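Privach Rings and Small Things: notes for people using the collection

Welcome, and thank you for taking an interest in what began as a drawer full of odds and ends. This file explains what is in the collection, how it is laid out, how we named things, and where we know it falls short. If you only want the folder layout, skip down to the part called What is in the folders. If you have a cup of tea and a few minutes, please read the whole thing - most of the questions we get by email are answered in it somewhere.

Why we made it

Kausar Hashmi and I had been keeping a list of household objects that people describe badly. Rings turned out to be the worst of them. Ask five people to describe a thick ring lying on a table and you will get a donut, a hoop, a bracelet, a washer and a toy, and every one of those people will be sure they have said enough for you to find it. We thought it would be useful (and, I admit, fun) to gather pictures of simple things like that on simple surfaces, write a short plain note for each one, and keep the notes consistent enough that they could be searched and compared.

Privach is the name of the whole collection. Brenunar is the first part, which covers rings and other things with a hole through them. Prustemel is the second part, which covers solid things such as blocks, balls and lids. The two parts share one naming scheme, so you can use either one alone or both together.

What is in the folders

There are 868 pictures in all, and each has a text note with the same base name. Brenunar holds 268 of them and Prustemel holds the other 600. The top level looks like this:

brenunar/pictures
brenunar/notes
prustemel/pictures
prustemel/notes
words.txt
changes.txt

The file words.txt lists the words we allow in the notes, with a line or two on how we use each. The file changes.txt is a plain diary of corrections, newest at the top. Please do look at it before you report a mistake, as Kausar is quick and may have fixed yours already.

How the notes are written

Each note has 6 fields, one to a line: object, color, surface, light, hidden, remarks. The first three are what they sound like. We write the color a person would say across a kitchen, so you will find orange and dark green but never tangerine or moss. Surface means whatever the object is resting on, and we give its color and, if it can be told, whether it is smooth or rough. We don't guess at what a tabletop is made of.

Light took us the longest to settle. We first tried a single word, bright or dim, and it was no use at all. A glossy thing on a white table can be bright along one side and quite dark on the other, with a soft gray shadow lying next to it, and a single word can't hold all that. So the field now says where the highlights fall and where the shade is, in ordinary words.

Hidden is for anything you can't see of the main object, whether something is in front of it or it runs past the edge of the picture. Remarks is for everything else, and some of them are rather chatty. I make no promises about my spelling in the early ones.

A few words on rings

A ring seen from straight above is easy. You get a circle inside a circle and everyone agrees. Tilt it, or bring your eye down close to the table, and the opening closes up into a long oval, and if the ring is a thick one the inside goes so much darker than the outside that a hasty reader might put down two colors. 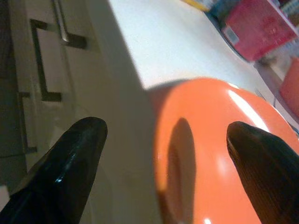
Our rule is that shade is never a color. An orange ring whose hole looks brownish is still an orange ring, and the brown goes into the light field, where somebody who cares about it can find it. White streaks on a glossy surface are treated the same way: they are highlights, and they don't make a thing striped. We broke this rule a good deal in the first batch. Ashok Rathore went back through Brenunar in July and corrected 70 notes, nearly all of them for exactly this, and I am very grateful to him for his patience.

We also write ring for every closed loop, whatever it might be for. If you are tempted to call something a toy, please put that in remarks and say that it is your guess.

Known gaps

White and pale tabletops are heavily represented, dark ones much less so. There is very little cloth. Clear glass objects are missing entirely, and we would love to have some - they are hard to light and harder to write about. Small dents and scratches are noted only when they are easy to see.

Sending corrections

Please send one note per message, with the base name in the subject line, and tell us which field you would change and what you would put there. New pictures are welcome too, as long as you took them yourself and you include a note in the same six lines. Kausar reads the Brenunar mail and I look after Prustemel, with Ashok stepping in for both when we fall behind.

Anything about the Singhal word list, which words.txt was first adapted from, can come to either of us. We have drifted a fair way from it by now, and the differences are marked with a star in the file.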